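Lidora Robotics Project – call for student participants

Last updated: May 30, 2018

Lidora is looking for new members for its student manipulation project, which starts again in November. The work is about getting a robot arm to handle ordinary tableware: cups, jars, trays and whatever else turns up in a kitchen cupboard. You do not need to have worked with a robot before.

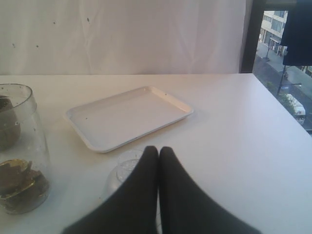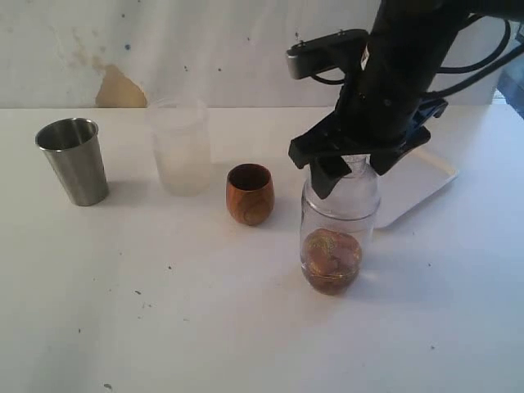 Clear glass is the main subject for the coming year. A cup that you can see straight through is hard for a camera to find, and harder again when the table and the wall behind it are both white. Last year's group spent most of its time on solid, coloured objects and left us with a working set of programs for those. The new group will take these programs as a starting point and find out how far they can be pushed with glass, frosted plastic and polished metal.

What you would be doing

Members work in teams of 3. Each team has its own sessions at the bench and is expected to keep its own notes. In a normal session you would set out the objects, drive the arm by hand through a number of grasps, save the recordings, and go through them afterwards to mark which ones held and which ones slipped. Later on, teams write their own code to choose where the fingers should close. There is a fair amount of repetition in this, and people who dislike repeating the same task should think about it before applying.

Last year's teams recorded over 3,000 grasps, of which 513 were marked as failures. The failures are kept and you will have access to them. Several of last year's reports were written entirely about them, and they are worth reading before you start. Ask for the Rullgate folder, which is where the reports and the object lists are stored.

At the end of the project each team gives a short demonstration at the Wonerside open evening. Teams may also enter the Lumenta student contest, but this is optional and the entry has to be prepared in your own time.

Who can apply

You should be enrolled on a college or university course for the whole of the project. The subject is open. We have had members from engineering, computing, product design and, last year, one from ceramics. Some programming is useful, and at least one person in each team needs to be comfortable writing it. If you have not programmed at all, say so in your application and we will place you with people who have.

You must be able to attend the safety session before using the arm. It is not repeated for latecomers. Long hair has to be tied back at the bench, and glass objects are only to be used when a supervisor is in the room.

There is no fee and no payment. Travel costs can be claimed back with a receipt – please keep the original.

How to apply

Send one page saying what you are studying, what you have made or taken apart, and which evenings you are free. It does not need to be formal. If you would like to be in a team with someone you know, both of you should apply and name each other. We try to allow this but cannot always do so.

Applications go to Ehsan Soltani, project supervisor, at the Lidora office. Questions about access to the building or the equipment can be sent to him as well. Everyone who applies will get a reply, and those with a place will be sent the reading list and the date of the safety session.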